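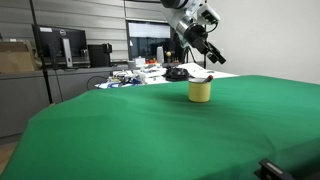 The green cloth and yellow cup on the table.

Brurkadow Reading Project: progress report to the Afolabi Fund
Prepared by Mizanur Gamage

We are halfway through the grant and I'm delighted with how it's going! The aim, as you'll remember, was to get adults in Dosutberg reading long Victorian novels together, in monthly parts, the way the first readers met them. We began with Middlemarch, and people have stuck with it far better than I dared hope.

Enrollment
We planned for 100 readers and have 105 signed up across the six groups. The Monday evening group filled first, so we opened a second one at the same hour in the room upstairs. Most members had never read George Eliot, and quite a few told us they had given up on her in high school.

Books and printing
Vulton printed the monthly parts in large type, with wide margins for notes, and delivered 379 booklets for the first stage. Of these, 246 have been handed out. The rest are for the second half of the novel, and the boxes are stored at the library. The map in part one had two street names swapped (my mistake), and a corrected sheet went out with part two.

What readers are saying
Dorothea's marriage to Casaubon has caused the liveliest talk by a long way. One group spent its whole session on the honeymoon in Rome and never reached Lydgate at all. Feelings about Rosamond are split – the younger readers are kinder to her than I am – and Mary Garth has a very loyal following. The finance chapters are slower going, so I wrote a one-page guide to Bulstrode's money, which seems to help.

Changes to the plan
We dropped the online forum after the first month, when only four people posted. That money now pays for a recorded reading of each part, and several members with poor eyesight use it every week.

Next stage
Parts five to eight run through to November. After that we hope to start The Mayor of Casterbridge, and I will send a separate budget for it once Vulton has quoted for the printing.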